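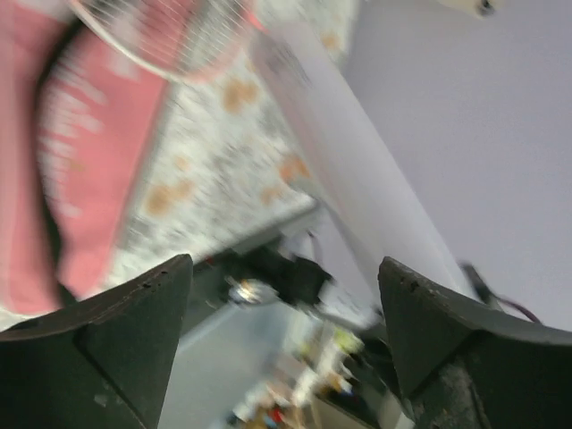
Threads > Hobbies > Local history

Edileuza Teixeira
April 2020

Okay, friends, settle in, because I have been reading old seed catalogs again and I need to tell somebody. (My sister has stopped picking up.)

12 replies · 31 likes

My grandmother grew a pole bean she called the Sturkthorpe. I always figured she'd named it after a neighbor, but no! It's in an 1869 catalog, halfway down a page of turnips, with one line saying it "climbs willingly and wants little." I read that out loud to the kitchen.

4 replies · 58 likes

Then it goes missing for years. The next place I can find it is 1902, in a price list from a seed house called Dantas, and by then they were selling it as a shelling bean. Grandma ate hers green, with bacon and far too much pepper, so I guess she never saw that price list.

2 replies · 40 likes

Leobardo Tapia, bless him, has been scanning these things at home all spring and sending them to me one at a time like love letters. He's up to 477 pages. He thinks the Tresska bean might be the same plant under another name, and we have been arguing about it very politely for two weeks.

9 replies · 44 likes

I tried reading in the yard yesterday and gave up on account of the wind, so the bed it is, with a big pot of tea and my notes all over the place.
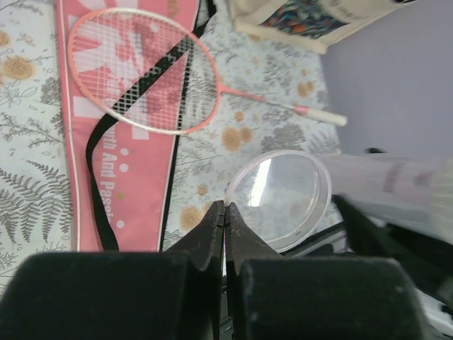 Pink racket, pink cover, fern sheets. Catalogs not shown!

3 replies · 66 likes

Anyway, I have one small envelope of Grandma's beans left, and in May I'm going to plant half of them along the fence and keep half back, just in case. If your family grew anything like it (pale green pod, purple streak near the stem), please write to me, I would be so happy to hear from you.

17 replies · 92 likes

Print this thread | E-mail to a friend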